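What the Potluck Taught Us: Norovirus in a Small Town
Speaker notes, county health education evening, Prinmont branch library

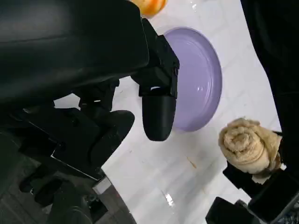
Slide 1. Purple plate, white tabletop.

Leave the title up while people find seats. Mention the restrooms are down the hall on the left. Let them laugh at that, they will.

Ask who has had the stomach bug in the past year. Put my own hand up first. Then ask who called it "something I ate." Most hands stay up.

Slide 2. The November supper

Start with the bare facts. The Clundedach Hall harvest supper, November, doors at 5 p.m. 206 people through the door, going by the tickets. By the second morning after, the phone at the Bisgaard clinic was ringing before the lights were on.

We ended up with 60 people who met our definition of a case. Read the definition aloud, slowly, because it is the least appetizing sentence in the talk: vomiting, or three or more loose stools in a day, starting within three days of the supper. If anyone is eating the library cookies, pause.

Say clearly that 60 is the people who told us. A stomach bug is something folks in Prinmont will discuss with their sister for an hour and with the health department never. The real number was higher and I have no idea by how much.

Slide 3. How you find out what happened

Keep this part brisk. We called people and asked what they ate. Try it yourself: what did you have for supper the night before last? Now try it if you'd tasted eleven dishes, four of them beige.

The first theory was the chicken. It is always the chicken. People had decided on the chicken before we had a form printed, and one caller wanted it put on the record that she had warned us about that chicken for years.

The chicken was fine. People who skipped it got sick as often as people who had seconds.

What did stand out was the green salad and the rolls. Cold or room temperature, handled by hand, passed along a line. (Don't say whose salad. They will ask. Don't say.)

Slide 4. Meet the virus

Plain version. Norovirus is small, tough, and very good at its job. It takes only a few particles to make a person ill, and a sick person sheds billions. You usually feel it 12 to 48 hours after you pick it up. It lasts one to three days, and those are long days.

It is not the flu. "Stomach flu" is a name we are stuck with, and your flu shot does nothing for it. Get the flu shot anyway. There is no licensed vaccine for norovirus, though people are working on one.

Having had it once gives you some protection for a while against that particular type. There are many types. You can have it again, and I have.

Slide 5. The 33

Of the 60, 33 missed at least one day of work or school. This is the slide the employers in the room came for.

The other 27 include retired people and a few who fell ill over days off. They also include people who went in. We asked why. Answers: no sick pay, nobody to cover the shift, "felt better by lunch," and one who said he didn't want to let the team down. He then gave it to the team.

Slow down here. You are most contagious while you are sick and in the first few days after. The advice for anyone handling food or looking after others is to stay away for two full days after symptoms stop. Two days after, counting from the last bad trip down the hall. It's the rule people hate most, and I understand why, and it still stands.

Slide 6. Hands

Hold up the bottle of sanitizer. Ask what it does against norovirus. Wait.

Not much. It's fine as an extra and handy for plenty of other germs, but it does not replace soap and running water. Twenty seconds, backs of the hands, under the nails. At the supper there was a pump bottle at each end of the serving table and a line for the one sink, so you can guess which was more popular.

If somebody asks about gloves: gloves are good if you change them. A glove that has touched a doorknob, a phone and a dinner roll is just a hand with better publicity.

Slide 7. Cleaning up

Warn them that this slide is practical.

Gloves on, a mask if you have one. Paper towels first, straight into a bag, tie the bag. Then bleach solution, five to 25 tablespoons of household bleach to a gallon of water, and leave it wet for at least five minutes. Everyone wipes it off after ten seconds. Never mix bleach with other cleaners. Open a window.

Laundry: hottest water the fabric will stand, longest cycle, dry on hot. Don't shake the sheets. Somebody always shakes the sheets.

Many ordinary wipes aren't rated for this virus. Look for norovirus on the label. I have brought some empty containers so you can practice squinting at the small print.

Slide 8. When to call

Most people need fluids and a closed door. Small sips, often. Oral rehydration mix if you have it.

Call the clinic for: very little urine, dizziness on standing, dry mouth, a baby or small child who cries without tears or is unusually sleepy, blood in the stool, or anyone who can't keep sips down. Older people dry out faster than they admit. Check on your parents, and don't accept "I'm fine" from a person who is lying on the bathroom floor.

Slide 9. What changed

After the supper we printed 500 door cards. One side has the two-day rule, the other has the bleach recipe. Colo took a stack for their school kitchens and asked if we could make the lettering bigger. We could not, the money was gone, so they used a photocopier.

The hall now has a second sink near the serving table. Servers plate the rolls with tongs. A sign by the kitchen door says that if you have been ill in the past two days, your dish is excused and so are you.

If time allows, tell the one about the potato salad that was turned away at the door. If it's past 7:45, skip it.

Slide 10. Questions

Likely ones:

Can I catch it from my dog? Very unlikely. Blame your household.

Does freezing kill it? No. Quick steaming won't always do it for oysters either. Cook them through.

Was it the chicken? No.

Door cards are on the table by the exit, soap is in the restroom. Return the projector remote to the front desk, they were short with me last time.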